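## 4. Recording with the hand-held grippers

This section is for club members who already did section 3 (charging and first start). If the tip pads are not yet mounted on your gripper, please go back and do this first. The recordings from a gripper without pads can not be used for training and we have to delete them.

The club task for this season is called **Prulstead**. The task is simple to say: take a hook from the perforated panel, put it in another hole, let it go. The Guster arm must learn this from our recordings. The arm has the same type of fingers as the hand-held grippers, so what your hand can do with the gripper, the arm has a chance to do also.

### 4.1 What you need

- Two hand-held grippers from the same set (the letter on the grip must be the same)
- Two cables, the long ones
- The club laptop with the Proraris recorder installed
- The hooks for the panel
- Calibration card
- Microfiber cloth
- The log sheet of your team

Do not mix grippers from set A and set B. The recorder accepts it without any warning, but the opening width is calibrated for each set, and the numbers come out wrong by several millimeters.

### 4.2 Preparing the place

1. Ask at the front if the counter is free. Visitors have priority over us.
2. Move chairs away from the working side of the panel. You will make steps backward while looking at your hands.
3. Put the laptop on a stable table, with the charger connected. Recording uses much battery.
4. Lay the cables so that they come from behind you and over your shoulder or along your arm. They must not pass between the gripper and the panel.
5. Switch on all ceiling lights, also in daytime. If the sun comes directly on the panel, wait or use the other side.
6. Place the hooks in the panel at chest height, with free holes on every side of them.

**Note.** The panel looks different to the camera depending on what is behind it. Some holes become dark and some become light. This is good for us. Do not cover the back side with paper to make it uniform, as Team 2 did last year. Their model worked nicely with the paper and failed without it.

### 4.3 Connecting and calibrating

1. Wipe the camera glass of each gripper with the cloth. Use only the cloth, no spray.
2. Connect the first gripper to the left port of the laptop. Wait for the tone.
3. Connect the second gripper to the right port. Wait again.
4. Start the recorder. In the top bar you should see two green fields, **L** and **R**.
5. Close the fingers of the left gripper fully and press **Zero**. Open them fully and press **Max**. Repeat for the right one.
6. Hold the calibration card in front of each camera at arm length. Turn it slowly until the bar is full.
7. Check that the free disk space is more than 256 GB. If it is less, move old sessions to the club drive before you start, not during.

If one field stays gray, change the cable before you change anything else. In most cases it is the cable.

> **Caution.** Never press **Zero** with something between the fingers, even a thin thing like the card. All recordings after this will have a shifted width, and you can not see it on the screen.

### 4.4 Making an episode

One episode is one complete move of one hook, from the start position until the release. A good episode takes between 7 and 20 seconds. If you need longer, stop and mark it as failed.

1. Stand in front of the panel with both grippers at the height of your belt, fingers open. This is the start position.
2. Say "start" loud, so your partner at the laptop can press the key.
3. Count silently to one. The recorder needs a short still moment at the beginning.
4. Bring one gripper to the hook. Move in a straight way, with the same speed as you would put a cup on a shelf.
5. Close the fingers on the hook. Wait a little when it is closed.
6. Lift and pull the hook out. If the panel moves, support it with the second gripper.
7. Bring the hook to the new hole and push it in.
8. Open the fingers completely before you go back. Many members start to go back while the fingers are still opening, and then the arm learns to pull the hook out again.
9. Return to the start position and say "stop".

Both grippers record from the first second to the last, also the one which does not hold anything. Keep the resting one pointed at the work. Do not let it hang down to the floor.

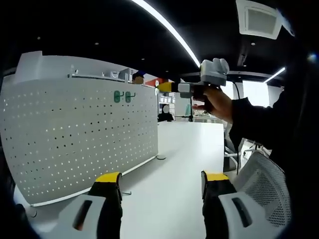 Zbigniew Kozłowski wrote in the review of this section that the rule for the resting gripper is too strict for new members, and that he would let them hold it free for the first 79 episodes and only then ask them to keep it on the work. His reason was that people who must think about two hands become stiff in both, and a stiff recording is worse than one with a bad view.

We discussed this in June and made a compromise. New members may do a warm-up block where the resting gripper is free. The warm-up block is saved under the name `warm_` and does not go into the training set. From the second block the rule is valid for everybody.

### 4.5 Working with two people

The person with the grippers is the **operator**. The person at the laptop is the **recorder**. Change roles after each block, or sooner when the operator has tired wrists.

The recorder has these duties:

1. Press **Space** at "start" and again at "stop".
2. Press **F** right after an episode if the operator dropped the hook, touched it with the hand, or hit the panel strongly.
3. Write the number of each failed episode in the log sheet, with one or two words. "Dropped", "cable", "talked to me" are all enough.
4. Watch the fields **L** and **R**. When one of them blinks, say it immediately.
5. Stay out of the area between the operator and the panel.

Failed episodes are not deleted. We keep them in a separate folder, and the Forsberg group in our club uses them to teach the model what a bad grasp looks like. So please do not be ashamed and press **F** when it is needed. A failed episode which is marked as good costs us much more time later.

### 4.6 Variation

The arm will learn exactly what you show. If you always take the hook from the same hole, it will know only this hole. Inside one block, please change:

- the starting hole of the hook
- the direction from which you come to it
- the hand you use
- the place where your feet stand, one step left or right
- the time of day, if your team has more than one session in the week

Do not change the speed on purpose, and do not add small extra movements to look natural.

People who walk or sit in the background are no problem. We do not ask them to leave. But you must tell them that the cameras are on, and if somebody does not agree, you stop the session or turn to the other side of the panel. This rule comes from the school and has no exceptions – also not for friends.

### 4.7 How many episodes

The full set for the task is 600 good episodes from all teams together. The teams share this number between them, and the current state is on the sheet near the club door. Please write your result there the same day.

Quality is checked on the club drive. If more than a small part of your block is refused, your team will get a message with the episode numbers and the reason. Usually it is one of these:

| Message | Meaning | What to do |
|---|---|---|
| `no_still` | No still moment at the beginning | Count to one before moving |
| `width_shift` | Calibration was wrong | Repeat 4.3, step 5 |
| `view_lost` | Resting gripper looked away | See 4.4 |
| `early_back` | Hand went back before fingers were open | See 4.4, step 8 |
| `gap` | Frames are missing | Change cable, close other programs |

### 4.8 Finishing the session

1. Press **End block** and wait for the text "saved". It can take several minutes. Do not close the laptop lid in this time.
2. Disconnect the grippers. Pull on the plug and not on the cable.
3. Look at the tip pads. If one is loose or has a cut, put the gripper in the repair box with a paper note.
4. Take the hooks out of the panel and count them back into their bag.
5. Check the floor around the panel for small parts. Somebody can slip on them.
6. Put the chairs back.
7. Copy the session to the club drive. The folder name is team, block number and initials, for example `t3_b12_zk`.
8. Charge both grippers to full, even if they will be used again the next morning.

> **Caution.** Do not leave the grippers on the charger with the fingers closed. The spring gets weak after some weeks, and new springs take long to arrive.

If the copy to the drive stops in the middle, start it again from the beginning. The Proraris program can continue a broken copy, but we had two sessions where the last episodes were empty after this, so in our club we do not use this function.

The training of the model with the finished set is described in section 5. You need a drive account for that part, and you can ask for one by writing your name on the list inside the repair box lid.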